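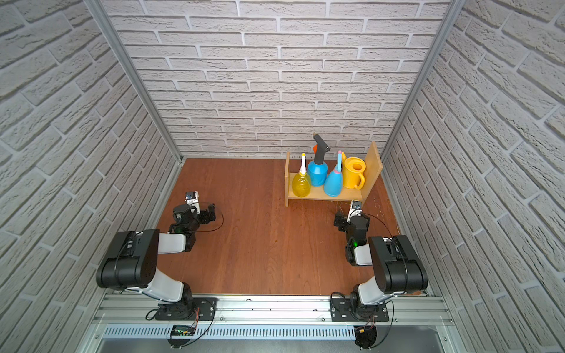
Davina MacKinnon wrote under the last entry that the cable on the left arm is going to catch on something sooner or later, and that she would sort it before anyone touches the software again. Fair enough. Cables first, then.

4 January 2021, Tramo bench

Left arm: took off the two ties nearest the wrist and gave the cable more slack at the elbow. It had been pulling tight whenever the forearm went out to full reach. With the new slack it clears, but there is a loop that can drop onto the floor when the arm folds back. Not happy with that. Could run it through a clip on the link. Živko has a bag of clips at home and will bring them.

Right arm: no change to the routing. Checked the bolts on the mounting plate and one took a good quarter turn. I don't like finding that. Marked all of them with paint pen so we can see if they creep.

Both arms homed twice after that with no complaints. Homing is slow but I would leave the speed alone until the cables are done.

Shelf task

Same setup as before the break. Shelf toward the back right, bottles and the watering can on it, small blue bottle is the one we move. Left arm does the small bottle. Right arm stays in by the shelf so its wrist camera has a close view.

Ran 25 tries with the old grip height. Bad. It takes hold too near the top and the bottle swings. Lowered the grip by 20 mm and ran the set again. Better, and it stays upright more often when it is put down. Full log is in the Polter folder, file name has "lowgrip" in it.

What still goes wrong:

Release. The fingers open and one side drags the bottle a little before letting go. Slowing the opening helps. Tried backing straight off before opening all the way and that helped more.

Approach from the side. If the left arm comes in too flat it pushes the bottle along. A steeper approach works but brings the elbow close to the wall panel. Need a limit in the code there. I had my hand on the stop button for most of the afternoon.

The watering can is a separate problem. The handle should be easy but the side panel of the shelf is right there and the right gripper has little room. Leaving it for February.

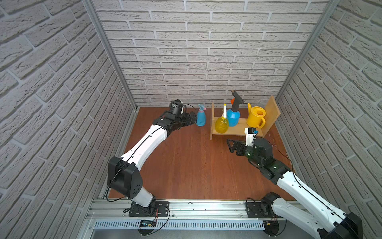

Left gripper by the small blue bottle on the floor, right gripper at the shelf.

Živko Petek came by at the end and asked why we don't just move the shelf to the middle. Reason is that the left arm would then have to share the space with the right one, and we have no collision check between the two worth the name. He offered to write one. I said yes before he could change his mind. He wants the link lengths and the real joint limits, so I need to measure those off the arms. The numbers in the Grellitus sheet are for the older elbow.

Parts and odds and ends

Supply ran up to 44 C at the case during the long set. Fine, but I want it off the carpet.

Sweep the floor board before each session. Bits get into the shots and then somebody has to decide if they matter.

Spare finger pads: still waiting on the order from Triệu. The current pads will do for a few more sessions.

To do next time: clips on the left cable, elbow limit, link lengths for Živko, check the paint marks on the bolts. Davina has the key to the parts cabinet.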